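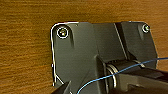 Grain tells you more about a board than its color does, a sawyer at the Mackay mill once remarked, and most buyers look at the color first. The remark is often repeated in woodworking classes, where students learn to read a board before cutting it.

Wood grain

Wood grain is the direction, texture and pattern of the fibers in a piece of wood. The word is used loosely. A carpenter may use it for the direction in which the fibers run, a furniture maker for the pattern on the surface, and a finisher for the size of the pores. In most trades the meaning is clear from the work being done.

Origin

A tree grows by adding new wood just under the bark. In places with distinct seasons, wood formed early in the growing season has larger, thinner-walled cells, and wood formed later is denser and usually darker. The two layers together make a growth ring. When a log is sawn lengthwise, the rings are cut through and show on the face of the board as lines, bands or arches. Many tropical trees grow through most of the year and have faint rings or none that can be seen.

Direction

In straight-grained wood the fibers run parallel to the length of the board. Such wood splits cleanly and is preferred for tool handles, ladder rails and oars. In spiral grain the fibers wind around the trunk. In interlocked grain the direction of the spiral reverses every few years, so that the board resists splitting and is hard to plane smooth.

Planing "with the grain" means moving the blade so that the fibers are cut as they rise toward the surface. Working the other way lifts them and causes tear-out – small ragged pits that have to be scraped or sanded away. On boards with wavy grain the good direction may change several times along one edge.

Effect of sawing

Plain-sawn boards are cut so that the rings meet the face at a low angle. They show broad arches, called cathedral grain, and waste little of the log. Quarter-sawn boards are cut with the rings close to a right angle to the face, giving narrow parallel lines. They are more stable and cost more. In oak, quarter sawing also exposes the rays, which appear as pale flecks.

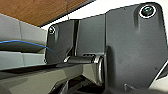 Rift-sawn boards fall between these two, with the rings meeting the face at a middle angle. The lines are straight and even, and the ray fleck is much reduced. Table legs are often cut this way because all four sides then look alike.

Movement and strength

Wood swells and shrinks as the air becomes damp or dry. Very little of this movement is along the grain. Most is across it, and it is greatest in the direction that follows the curve of the rings. A wide solid tabletop is therefore attached with slotted holes or clips that let it move. Plywood limits the problem by gluing thin sheets together with the grain of each layer at right angles to the next.

Strength also depends on grain. A shelf cut with its fibers running the short way will break under a light load. End grain holds screws poorly and soaks up glue, so joints are planned to bring long-grain surfaces together.

Figure

Figure is the decorative effect of unusual grain. Common types include curly, quilted and bird's-eye, the last found mainly in sugar maple. Burl comes from rounded outgrowths on the trunk and has grain running in every direction. Figured logs are often sliced into veneer, which spreads a rare pattern over a large area.

See also

Growth ring
Quarter sawing
Veneer
Plywood

Page last edited Mar 3, 2022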